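Über uns

Schön, dass Sie bis hierher geklickt haben! Auf den meisten Internetseiten ist »Über uns« ja die Ecke, in die sich kaum jemand verirrt, und wir haben beim Schreiben auch ein wenig gebraucht, bis wir wussten, womit wir anfangen sollen. Fangen wir also mit dem Sauerkraut an, denn damit hat es bei uns auch begonnen.

Die Kochschule Faketti ist eine kleine Schule für Vorratsküche. Bei uns lernt man einlegen, einkochen, fermentieren, dörren, richtig einfrieren und ganz allgemein mit dem umgehen, was der Garten, der Markt oder die Nachbarin mit den drei Zwetschgenbäumen gerade hergibt. Gegründet wurde die Schule von Dilwyn Morris und Radek Bartoš, die sich auf dem Wochenmarkt in Pretgate über ein Fass Kraut hinweg in die Haare gerieten. Dilwyn war der Meinung, Kümmel gehöre hinein, Radek wollte Wacholder, und weil beide stur sind, wurde daraus eine Verabredung zum Probekosten in Radeks Küche. Die Frage ist bis heute offen. Wir unterrichten beide Varianten, und wer bei uns im Herbst einen Krautkurs besucht, bekommt die Auseinandersetzung kostenlos dazu.

Der Name stammt übrigens von Radeks Großmutter, die jedes Gericht aus Resten so nannte, ganz gleich, ob Nudeln darin waren oder nicht. Was das Wort bedeuten soll, wusste sie selbst nicht so genau, aber satt geworden sind davon alle.

Unsere Räume

Wir sitzen in Mistedville, im ehemaligen Laden der Familie Price, die hier lange Zeit Eisenwaren verkauft hat. Ältere Kursgäste sagen immer noch »beim Price«, wenn sie uns meinen, und wir haben aufgehört, sie zu verbessern. Die alten Schubladenschränke haben wir behalten dürfen. Wo früher Schrauben und Scharniere lagen, wohnen jetzt Lorbeer, Senfkörner, Gummiringe und eine wirklich beachtliche Menge an Deckeln, von denen erstaunlich viele auf kein einziges Glas passen.

Gekocht wird an zwölf Plätzen. Mehr sollen es auch nicht werden, das haben wir uns fest vorgenommen, denn bei größeren Gruppen steht am Ende doch die Hälfte hinten und sieht nur Rücken. Außerdem passt um unseren langen Esstisch beim besten Willen kein weiterer Stuhl – und das gemeinsame Essen zum Schluss lassen wir uns nicht nehmen!
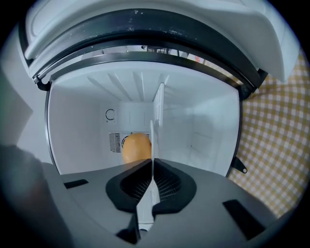
Weiße Wände, geriffelte Decke: das kleine Kühlfach mit geöffneter Tür.

Was Sie bei uns lernen können

Unser Jahr richtet sich nach dem, was reif ist, und das bringt den Kalender manchmal durcheinander. Im Juli kommen die Beeren und die ersten Gurken, danach geht es Schlag auf Schlag mit Bohnen, Tomaten und Zwetschgen, und wenn draußen nichts mehr wächst, beschäftigen wir uns mit Brühen, Sauerteig und der ewigen Frage, wie man eine Speisekammer so einräumt, dass man die Gläser von vorletztem Jahr auch wiederfindet.

Neben den Einzelabenden gibt es den Jahreskurs mit neun Terminen, der 299 Euro kostet. Darin enthalten sind alle Zutaten, die Gläser, die Sie mit nach Hause nehmen, und das Kursheft, das Dilwyn jedes Jahr neu schreibt und das jedes Jahr ein bisschen dicker wird (er kann schlecht etwas streichen). Vorkenntnisse brauchen Sie keine. Wir haben Gäste, die seit Jahrzehnten Marmelade kochen, neben solchen, die zum ersten Mal eine Zwiebel schneiden, und beide kommen meistens wunderbar miteinander aus.

Ein Wort noch zum Einfrieren, das in Kochbüchern gern etwas stiefmütterlich behandelt wird. Radek hält darüber einen ganzen Abend, und wer ihn kennt, weiß, dass es auch zwei sein könnten. Es geht um flache Beutel statt dicker Klumpen, ums Blanchieren, ums Beschriften mit einem Stift, der auch bei Kälte hält, und darum, welche Kräuter man lieber in Öl legt. Bringen Sie ruhig Ihre eigenen Fragen mit, gern auch die peinlichen.
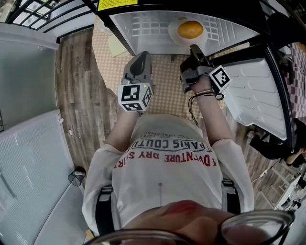
Blick von oben am weißen T-Shirt hinab, zwei Handgreifer Richtung offenes Kühlfach.

Wer hier arbeitet

Dilwyn hat früher als Buchbinder gearbeitet und bringt von dort eine Geduld mit, um die wir ihn alle beneiden, besonders beim Entsteinen von Kirschen. Er übernimmt alles Süße und alles, was lange dauert. Radek kommt aus der Gasthausküche und ist für das Herzhafte zuständig, für Kraut, Gurken, Suppen und Pasteten, und er kann während eines Kurses drei Töpfe beaufsichtigen und dabei eine Geschichte erzählen, deren Ende man dann leider oft verpasst, weil etwas überkocht. Am Telefon haben Sie mal den einen, mal den anderen, je nachdem, wer gerade saubere Hände hat.

Unser Gemüse beziehen wir, soweit es geht, von Höfen zwischen Mistedville und Pretgate. Wer selbst zu viel im Garten hat, darf sich gerne melden. Wir nehmen auch krumme Möhren, geplatzte Tomaten und Quitten in jeder Menge und tauschen gegen fertige Gläser.

Besuchen Sie uns

Wenn Sie erst einmal schnuppern möchten, kommen Sie einfach vorbei, solange im Laden Licht brennt. Ein Stück Brot und etwas zum Draufstreichen findet sich immer. Die Termine für Herbst und Winter stehen auf der Kursseite, und Gutscheine stellen wir gern auch von Hand aus, auf Wunsch mit einem Glas Ihrer Wahl dazu.

Ihre Kochschule Faketti
Dilwyn Morris und Radek Bartoš

Stand dieser Seite: Montag, 19. September 2022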